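Ernley swimmers raise money for winter coats at first Lap the Lake relay

ERNLEY – A total of 374 swimmers, paddlers and brave beginners took to the water at Simden Lake in June for the first Lap the Lake relay, a day-long fundraiser for the Rawat Family Pantry. Together they finished 557 laps of the buoy course, well past what organizers had hoped for!

"We thought we'd get our friends, and maybe their friends," said Annelore Hagedorn, who came up with the idea after a similar swim in her hometown. "Then the sign-up sheet filled, and we had to print another one, and then another. I was grinning all morning."

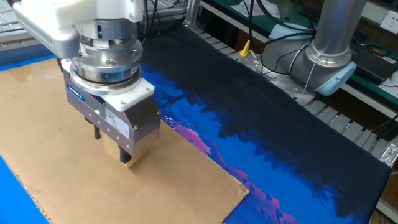 The first team entered the water at 7 a.m. Teams could swim, kayak or float their way around the course, as long as one member was moving at all times. Macario Maldonado and his daughter Nayeli took the last leg side by side and were cheered in by a very loud dock.

"She beat me by a full body length," he said. "She's going to bring that up at every dinner until Christmas."

Pledges and entry fees came to $3,428 for the pantry's coat drive, which gives new winter coats and boots to children in Ernley and nearby towns. The money will be spent before the school year starts, when sizes are easiest to find.
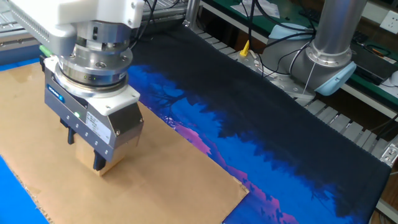
Lunch was served on the grass by the Wulludik Grill, which donated up to 100 meals for swimmers and safety crew. The Simden High jazz band played through the afternoon, with one short break for a passing shower.

"People who had never heard of us came over in wet towels to ask how they could help," said Abena Amoah, director of the pantry. "That meant as much to me as the check."

Planning has begun for next year's relay, with a shorter course for children under 10 and an earlier start for distance swimmers. Anyone who would like to enter a team or lend a kayak can leave a message for Eliseo Meléndez at the pantry's front desk.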